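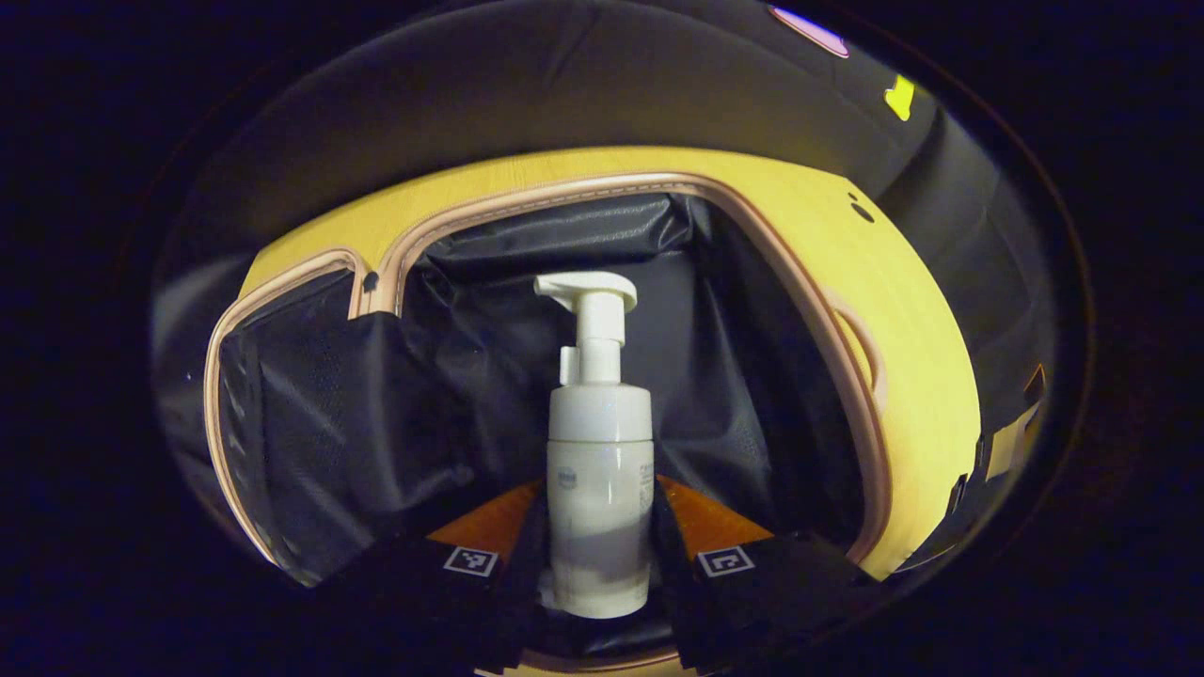 Packing Liquids, Foams and Pumps: Your Questions

We get more mail about toiletries than about any other part of packing, and we understand why. A shirt that creases can be hung up in the bathroom, but a suitcase full of face wash is a sad way to begin a vacation. These are the questions that come up most often at our Staltisbridge store and in the Londoño packing classes, with the answers we give across the counter.

Can I put a foam pump bottle straight into my suitcase?

You can, and plenty of people do. A foam pump is a little different from an ordinary lotion pump, though. The liquid inside is thin, almost like water, and there's a good pocket of air in the bottle that the pump mixes in to make the foam. Thin liquid finds its way through gaps that a thick cream never would, so please take a minute to close the pump properly and put the whole bottle in a zip bag before it goes in with your clothes.

How do I lock the pump?

It depends on the bottle, I'm afraid, and there are more systems out there than you'd think! Some have a small tab or clip at the collar, some twist at the head until they stop, and some come with a clear cap that most of us threw away the day we brought the bottle home. Once you think it's locked, press down gently over the sink. If the head moves, try again.

My pump doesn't lock at all. What now?

Unscrew the head, lay a small square of plastic wrap over the neck of the bottle, and screw the head back on over it, with the tube pushed through the middle. Then wrap a rubber band around the collar and tuck a folded piece of cardboard under the nozzle so it can't be pressed down. It's not pretty, but it has served me well for years. If you have the original screw cap from a refill, better still: use that, and carry the pump head in a separate bag.

Should the bottle stand up or lie down?

Standing up is lovely while you're packing, and then you close the suitcase, tip it onto its wheels, and everything changes direction anyway. I lay bottles flat, with the heads pointing toward the end of the case that will be on top when it's rolling. Keep them near the middle with soft things on both sides. Socks and pajamas are perfect for this.

Does it matter whether my suitcase is hard or soft?

A hard shell is kinder to bottles, which don't get squeezed so much when another bag lands on top. A soft case has more give, so put toiletries well away from the outside pockets. Either way, check before you zip up that no pump head is sitting right at the edge where the two halves meet. That's where we see the most trouble.

How full should a bottle be?

Leave some room at the top. With foam bottles, stay below the fill line if there is one, or the pump won't make a proper foam when you get there, and you'll wonder what you did wrong.

What about carry-on bags?

Limits on liquids vary by airport and by country, and they do get changed, so look them up shortly before you leave. Bear in mind that it's usually the size of the container that matters. A big bottle with only a splash left in the bottom still counts as a big bottle.

Which travel pouch do you sell?

The Borkard pouch is the one we keep by the register. The larger size holds 2 full-size bottles side by side, and it measures 18 centimeters across the base. It wipes clean with a damp cloth. The Drimex pouch is slimmer and better for tubes and sachets. Both are on the ground floor, and if you're ordering by phone, ask for item 517 (Borkard) or item 458 (Drimex).

Something has leaked. How do I clean the lining?

Take everything out first and blot up what you can with a dry towel. Then go over the spot with a cloth and lukewarm water, again and again, until you stop getting suds. Don't add more soap, however tempting it is. Leave the suitcase wide open overnight, out of direct sun, and run a dry cloth along the zipper and any piping, where residue likes to hide.

Can I bring my suitcase in and ask for help?

Please do! Mornings are quieter, and there's a big table at the back where you can spread everything out. Bring the bottles you mean to travel with, too.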